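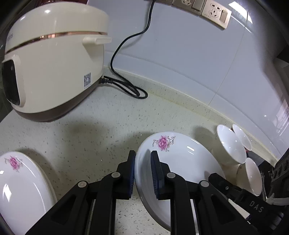
Rice cooker on the worktop

Tulcombe Sailing Club members' board > Moorings and berths > Winter lift-out charges

drevmont_20
Has anyone had the new lift-out sheet? Mine says 400 for a boat under 28 foot, mast left up. Last winter I paid a fair bit less and that had the pressure wash in it.

slackwater
Same here. The wash is now separate. Fleltevbridge yard still includes it, but you have to be there by 16 September and the bar is shallow at neaps.

McKinnon26
The crane hire went up -- that is most of it. We have nearly 2000 in the lifting fund and it won't cover both days.

drevmont_20
Then put it to the members first. The sheet came out after the deadline for giving up a berth.

McKinnon26
It was in the spring notice, page two.

slackwater
The spring notice said "charges under review". No figure. I don't mind paying but I'd have booked Fleltevbridge.

pintle
I'm staying afloat on the inside pontoon. Does anyone know if the water is turned off there in winter?

McKinnon26
Yes, from November. Tap by the slip stays on.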